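Home | Workshop Notes | Classes | Back Issues | Contact

I finally gave in and bought a spoon blank of pear wood from Mallent, and wow, what a change after a winter of nothing but basswood! It cuts so cleanly that I kept shaving the bowl just to look at the surface, and then of course I went too thin on one side. So it's a sugar scoop now. 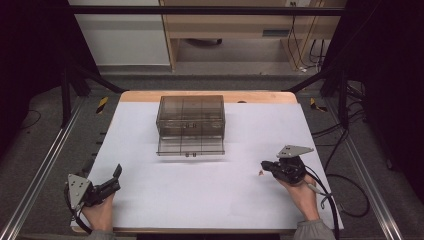

Smoky-brown box with a hinged lid, on the worktable.

Miroslava Šťastný has talked me into sharing a table with her at the Veltport market in January (doors at 2). I'll bring about 50 spoons, the two bowls I showed last time, and the scoop if my sister hasn't claimed it. Come say hi, and bring your dull knives, I'll have the strop with me.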